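**Progress report to the Dantas fund: desktop refurbishment and parts recovery, Jetirdale workshop**

Prepared by Maiara Xavier, with bench notes from Gervásio Moura
Period covered: March to June

## 1. Status

Work is on schedule against the revised plan agreed in March. Intake and sorting are complete for the first batch from Tetcombe. Strip-down is in progress. Data wiping has started and will run into the next period. One item, the purchase of replacement power supplies, is late and is dealt with in section 4.

The batch consists of 77 desktop towers. All have been given a tag, weighed and entered in the register. Total weight at intake was 1464 kg, including monitors, keyboards and loose cabling that arrived on the same pallets. The weight of the towers alone will be given in the final report, when the empty cases have gone to scrap and the parts can be weighed by type.

## 2. Strip-down

The order of work was changed in April. Drives were previously taken out last, after the boards had been tested, which meant that a tower could sit on the shelf for several weeks with its data still in it. Lucimara Pimentel raised this when the handling procedure was reviewed. The side panel now comes off first, the memory and processor are removed and bagged, and the drive follows. No tower goes back on the shelf with a drive fitted.

Each tower is laid on its side with the open face up. This gives access to the board, the power supply and the drive cage without turning the case over part way through. The hard drives sit in plastic caddies which slide in and out of the cage, so no screws have to be undone inside the case at this stage.
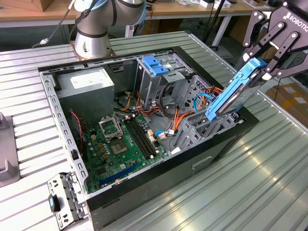

Caddies stay with their drives until wiping is complete. The tag number is written on both, and the pair is entered in the register under the tower it came from. Empty caddies are then sorted by colour and fit. They are worth keeping: a tower without the right caddy cannot take a replacement drive securely, and buying them singly costs more than the budget line allows.

Processor sockets need the most care. The load plate is raised to release the processor and must be closed again before the board is moved. Two boards were rejected in May for bent socket contacts. Both had been stacked with the plate open. Plastic socket covers have since been bought and are fitted as soon as the processor is out.

Memory is tested in matched pairs where possible. Modules that fail on the first pass are cleaned at the contacts and tested a second time before being scrapped.

## 3. Data wiping

Natanael Pimentel is responsible for wiping and for the wipe log. Every drive receives a full overwrite followed by a read check. Drives that cannot complete the overwrite are set aside in the locked cabinet and go to Drirer for shredding. Drirer returns a certificate for each load, listing the serial numbers, and these are filed with the wipe log.

The log format was altered in May to record the start and finish time of each pass. Slow drives were being passed on the final check and then failing within days of refitting. A long overwrite time is now treated as a fault in itself, and the drive is not reused.

## 4. Issues

**Power supplies.** The supplier quoted for the wrong connector type. A corrected quotation has been received and is with Ademir Lins for approval. Towers whose original supply passes the load test are not affected.

**Storage.** Empty cases take up more floor space than planned. A scrap collection has been booked for a Wednesday, and we propose to repeat it monthly until strip-down is finished.

**Board batteries.** Flat clock batteries are common in this batch. Replacement is simple but was not costed. We ask that the cost be met from the small parts line, which is underspent.

## 5. Next period

- Complete strip-down of the remaining towers.
- Continue wiping and send the second load of failed drives to Drirer.
- Begin rebuilding, starting with the boards already tested.
- Agree the acceptance checklist with Tetcombe before any machine is returned.

The register and wipe log are available for inspection at the workshop. Queries on spending should go to Ademir Lins, and those on bench procedure to Gervásio Moura.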